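Play Fruit and Plate Set — Pindholm

31 December 2023, by Fredy Benavides

I get more questions about this set than anything else in the shop, so I've finally given it a page of its own! It's pretend fruit with a shallow oval plate, good for play kitchens, classrooms or a shelf that needs cheering up. We keep it under item number 900, and the banana is the piece everyone asks for first.

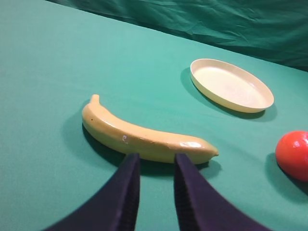 Page last changed: December 2023

The plate is a creamy off-white with a raised rim (big enough for little hands to pile things on, and they will). I like it on a green cloth because the yellow and red really pop. The round red one gets called a tomato in my house and an orange in my sister's, and we've stopped arguing about it.

You can add the apple too, which is pink and red with tiny speckles and a little dimple where the stem would go. My kids always put it on the plate first and then fight over who gets to "cook" the banana.
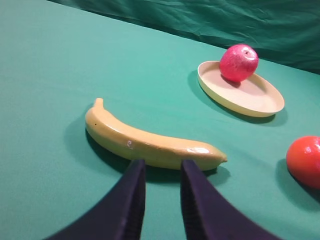 Cleaning is easy — a damp cloth and a drop of dish soap, then let everything dry before it goes back in the box. Please don't put any of it in the dishwasher! The color can rub off in spots with a lot of play, so if you want perfect pieces for a window display, tell me when you order and I'll pick them out for you.

Orders from the Olten shop go out within 4 days. If you'd like a green cloth to go with it, ask for the Sokby, which I sell by the yard. 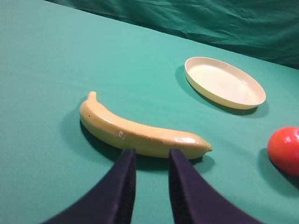
The banana, with a small scuff near the middle.

Questions? Write to Fredy at the Olten shop | © 2023 Pindholm | Back to top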